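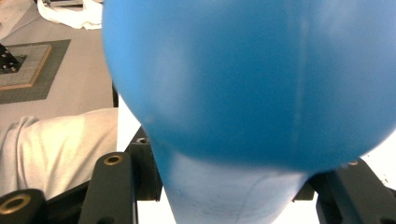
Tormod Tveit would sooner see a balloon go out slightly soft than tight as a drum, and he said so before we had our coats off. A tight one bursts on the first door frame, in his experience, and a soft one gets through the afternoon.

That set the subject for most of the morning. The open day at Pleseo in Benville was held on 2022-07-27, with tours every hour and a limit of 20 people on each. Pleseo supplies balloons, backing boards and table decorations to shops and halls in the area. It has been in the old Westerberg building by the canal for several years, and the Westerberg name is still over the side door. Parking is on the street. The entrance is up a short ramp.

The tour starts in the stock room, where the shelves go up to the ceiling and everything is filed by colour first and size second. I had expected it the other way round. Joar Boström took our group and explained that customers ring up asking for blue and decide on the size later. The busiest month is May, when the school fairs begin, and this year the firm sent out 2434 orders in that month alone.

From there we went through to the work room, which was the part most people had come for. We were shown how to stretch the neck before filling, how to tie a knot without catching a fingernail, and how to judge the fill by the shape near the neck. Visitors could have a go. Mine was lopsided, but it held.

The second half dealt with boards. A display needs something stiff behind it, and Pleseo cuts its own sheets to order. We were told to carry them upright by the edges, to store them on end, and to wipe the face with a dry cloth before sticking anything to it. Dust shows badly on white. An order from the hotel at Skirkadov was being made up that day, with 75 boards on the sheet for it, and Joar had to break off twice to answer the phone.
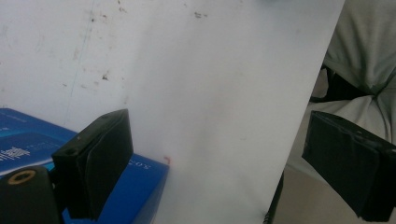 White sheet held on edge, blue box lying behind.

Tea was served in the yard afterwards, with a choice of two cakes. The shop was open but the card machine was not working, so bring cash if you go. I bought a bag of mixed colours and a roll of ribbon.

The tour lasts an hour and a quarter and is free. It involves a good deal of standing, and there are only a few chairs in the work room. Children are welcome if they stay with an adult. Bookings for the next open day are taken at the front desk or by telephone in the mornings.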